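A desk with room for a geranium, and other small victories

23 Apr 2004

3 comments | 12 shares

I have been meaning to write about the desk for weeks now, and every time I sat down to do it I ended up tidying the desk instead, which I suppose tells you most of what you need to know about me.

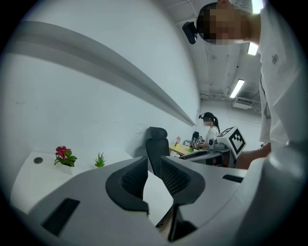 Some of you will remember the old arrangement, because I moaned about it here at length. It was a dark thing with drawers down both sides, inherited along with the house, and it had become the place where paper went to be forgotten. Gas bills, knitting patterns, a guarantee for a kettle we no longer owned, birthday cards I had bought early and then couldn't find on the birthday. When I finally emptied the bottom left drawer I found a whole envelope of photographs from our holiday in Daltmont, which I had been quite convinced the developers had lost. I wrote them a rather sharp letter at the time. I have felt bad about that letter ever since.

So the old desk went, and we have a white one now. I was against white to begin with. I thought it would show every ring from every mug, and it does, but the other side of that is that you wipe them up straight away, where on the old one they simply sank in and became part of the furniture. It has a smooth curved top, and after years of catching my hip on a square corner every time the phone rang I can't tell you how pleased I am about the curve. There is also one of those round holes for the cables to go down. I didn't know I wanted one. I now go into other people's studies and look at their cables trailing over the back and feel sorry for them!

The paper is the real job, though, and it's still going on. My method (if you can call it that) is to pick up one sheet at a time and not put it down again until I know where it belongs. Keep, bin, or somebody else's problem. It sounds very strict and it is terribly slow. I allow myself 60 minutes of it in an evening and then I stop, even if I'm in the middle of a pile, as past that point I start reading old letters and get nothing done at all. A fair bit of it has been going into Stilberg box files, the plain sort with the spring clip inside. I bought 18 of them in one go and was laughed at for it when I got home. I have used every one.

What I have not got to the bottom of is what to do with instruction booklets. Do you keep them? My mother kept every booklet for every appliance she ever bought, in a biscuit tin, and could lay her hands on the right one in a moment. I keep them too, but not in a tin, and I can't lay my hands on any of them. If anyone has a system I would love to hear it.

The chair is another story. I held out for ages with a kitchen chair and a cushion, and my back let me know about it. The black one we have now has a mesh back and a proper headrest, and I'm afraid I was rude about the headrest in the shop – I said it looked like something for a dentist. Well, I take it back. I had forty winks in it after lunch one day in the first week and woke up without a crick in my neck.

And then the plants, which were really what I wanted to talk about. On the old desk there was never an inch to spare for anything living. The red one I call my geranium, though I have been put right on that more than once and I go on calling it what I like. It was in a sorry state last June and I very nearly gave up on it, but I cut it hard back and left it alone, and now look at all that red. The little spiky succulent in the white pot came from the Nelia garden centre, 90 pence off the poorly shelf by the tills. I water it when I remember, which seems to be just how it likes to be treated.

I have promised myself that the ledge along the wall is going to stay clear. I know perfectly well how it goes otherwise. First it's one nice postcard, then it's a row of them, and before you know it there's a jar of foreign coins and a broken watch. I'm allowing no exceptions, apart from possibly the Daltmont photographs, if I can find a frame.

Next up is the cupboard under the stairs, and I would rather not think about it. There's a roll of carpet in there that belonged to the people before us.

3 comments

Ung wrote: We keep ours in a ring binder in plastic pockets, one pocket to a machine. The washing machine gets two as the booklet is in nine languages. Lovely red on that geranium, or whatever it is!

Share this post | Email to a friend (2)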